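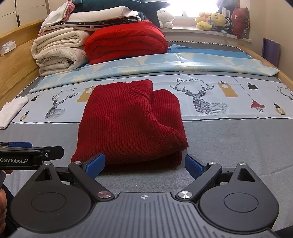
Can a robot fold my laundry yet?

Some of it, slowly, if you pick the right pieces and set things up first. Towels and pillowcases are the easy end. T-shirts are in the middle. Knitwear, fitted sheets and anything with a lining are still hard, and no machine you can buy for a normal home will take a full basket and hand it back folded and put away.

This page explains how to test a folding machine, or a folding program for a two-armed robot, on a chore you already know well: folding a sweater on a bed. You do not need a lab. You need one sweater, a bed, a notebook and some patience.

Last updated 19 May 2022

What you need

One knit sweater, medium thickness
A bed or table with a plain fitted sheet or cloth on it
Two grippers with soft pads, either on arms or hand-held
A phone or clock for timing
A ruler

Why a sweater

A sweater stretches when you pull it and does not go back to the same shape. The layers are thick, so the fold wants to open again. The ribbing at the collar and hem is tighter than the rest and bunches up. A program that works well on a flat cotton towel can fail on all three of these. If you only test on towels, you will learn very little about clothes.

Step 1. Fold it yourself

Fold the sweater by hand the way you want it to end up. Measure the length and width and write them down. This is your target. Do it on the same surface the machine will use. A mattress gives way under the pads and a table does not, and results from one do not carry over to the other.

Time yourself too. I take 10 seconds when I am not rushing. The fastest full sweater fold I have timed from our two-arm setup at Katance took 300 seconds, and that was from a flat start with the sleeves already spread.

Step 2. Choose the starting state

There are three starting states worth testing, and you should keep the results apart.

Flat: the sweater is laid out face down with the sleeves open.
Half done: the sweater is already folded once or twice and the machine has to finish, square up or move it.
Heap: the sweater is dropped on the surface as it would come out of a basket.

Most videos you will see online start from flat. Ask about the heap. Finding the collar and the shoulders in a heap is a harder problem than the folding.

Half done is a good place to begin if you are new to this. The shape is simple, the edges are easy to find, and a failed try takes very little time to reset.

Step 3. Approach the near edge

Bring both grippers in low, open, and close to the edge nearest you. With a folded knit the near edge is usually the thick one, where several layers turn over together. The lower pad has to slide between the sweater and the sheet. If it comes in too high it will pinch only the top layer and pull the fold apart. If it comes in too low it will grab the sheet along with the sweater, and you will see wrinkles run out across the bed when it lifts. 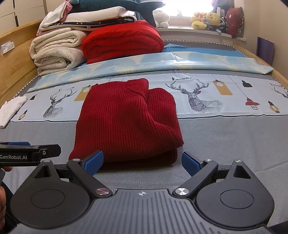 Maiara Lins wrote in to say that this is the step where her own tests at Akoswood kept failing, and that she stopped losing time on it once she pulled the sheet tight and tucked it in on all sides before each run. She also thinks people should record a sheet grab as a failure even when the sweater gets picked up, because at home it would mean remaking the bed.

I agree with her on both points and have changed my own scoring to match.

Step 4. Close, lift, check

Close the pads until the knit is held. Do not close harder than you need to. Too much force leaves dents in thick yarn and can snag loose stitches. Lift a few inches and stop. Look at the far edge of the sweater. If it stays folded, carry on. If the layers start to slide, put it down and count the try as a miss.

Soft pads with a pattern on them grip yarn better than bare plastic in my tests. They also pick up lint. Wipe them with a damp cloth between sets and let them dry.

Step 5. Place and square up

Move the sweater to its new spot and lower it. Open the pads before you back out, and back out straight. Pulling away at an angle drags the bottom layer with it. Then use the outside of the grippers to push the sides in gently until they line up.

Measure the result against your target. I accept anything within a finger's width on each side. Jeferson Toledo uses a stricter rule for shop shelves, and for a store display that makes sense.

Step 6. Write it down

For each try, note the starting state, the surface, the time, and one of these results: good, loose, dropped, grabbed the sheet, stopped by a person. The last one matters. If someone had to reach in and fix a sleeve, the machine did not do the chore alone.

Do not judge from a short session. My numbers moved a lot until I had 500 tries in the notebook, and the heap results were still moving at 800.

If you are teaching with hand-held grippers

Many folding programs now learn from people doing the chore with hand-held grippers. The steps above are the same, with a few extra points.

Move at a steady pace, slower than you would with bare hands.
Do not use your fingers to help. If a layer slips, fix it with the pads or start over.
Use ordinary rooms. Patterned bedding, blankets in piles and toys on a windowsill are what the machine will meet later.
Change the sweater often, including the color and the thickness.

What to expect today

In a laundry plant, where the same towel comes down the line all day, machines already do the folding and do it fast. In a bedroom, expect a slow helper that needs things laid out for it. Putting the folded sweater into a drawer is a separate job, and I have not found a setup that does both without someone standing by. Tainá Bittencourt is testing drawers now and I will add a page for that when she has enough runs to share.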